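4.2 Moving the old site across

I should say at the start of this section that I'm writing about a website I built and then had to live with, so please read my cheerfulness with some caution. The Pruvholm site belonged to a small kitchen design and joinery business, and by the time I was asked to look at it the pages had been put together by several people over nine years. Some were plain files edited by hand. Some came out of a content system called Skullow, which the original developer had set up and then (quite reasonably) moved on from. My job was to get the whole lot into Julto, so that the people in the office could change a page without ringing me up.

The first thing I did was sit down with Ruba Srour, who looked after the words and pictures at Pruvholm, and ask her to do her normal work while I watched. I'd planned on an hour and stayed for the afternoon! I had expected her to complain about the editor, and she did a bit, but what really slowed her down was finding things. A page called "Worktops" lived under "News" for reasons that went back to a menu running out of space. The page on sinks had two versions, and the one visitors saw was the older of the two. Ruba had all of this in her head, and she went straight to the right place each time, muttering the route under her breath as she clicked.

So before moving anything I made a list of every address on the site and asked her to mark each one as keep, merge or drop. I've since read papers where this step is done with a script and a similarity score, and I can see the appeal. For a site this size I still think a person with a pencil does it better. We ended up with 19 page types on paper, argued about them over a great deal of tea, and got them down to five templates: home, service, article, gallery and contact. Figure 3 is the lead picture from one of the article pages, at the width it takes up in the new template.

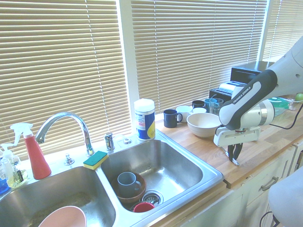
Figure 3. Lead picture on an article page: double-basin sink in a wooden countertop, with a Franka Emika arm on the right.

Pictures gave me more bother than text, as it happens. Skullow saved each upload at several sizes and gave every copy a new name, and the hand-made pages pointed at whichever copy the author had come across first. When I ran the import the first time, Julto treated all these copies as separate pictures, and the media library turned into a sort of attic. I cleared it out and started again, this time matching the files to their originals before the import and rewriting the links afterwards. It took me most of a week in May, and I won't pretend I enjoyed it.

The captions were a nicer surprise. The old system kept them in a field that never showed up on the public pages, so there were years of good, short captions that no visitor had ever read. I carried them over as they stood. Ruba went through them later and fixed a few, mostly spelling, plus one that had been attached to the wrong bathroom.

Then there was the matter of old addresses. I'd promised that no bookmark would break, which was a rash thing to promise. For kept pages I set up a straight redirect. Merged pages were sent to the new combined page, at the heading nearest the old subject. Dropped pages got a short note saying the page had gone, with a search box under it. I did think about sending all of those to the home page instead (plenty of designers do), but I find that maddening as a visitor, and I wasn't going to inflict it on Pruvholm's customers.

The new site went live on Jun 18, 2022, a Saturday, chosen because the office was shut and I'd have a clear day for mending things. I kept the old server running behind it, just in case. The contact form failed straight away. It was sending messages to an address at Sabbagh, the firm that had hosted the old site, and I had copied that setting across along with everything else without once looking at it. I put it right before lunch, and then sent far too many test messages to make sure.

I want to be careful about what I claim from all this. It was one site, one office and one designer, and I was fond of the people involved by the end. I didn't measure how long edits took before the move, so I can't give a proper before and after. What I do have are my notes from that first afternoon and from three later visits, which I draw on in the next section, where I look at how Ruba and her colleagues used the five templates once I had stopped hovering behind their chairs.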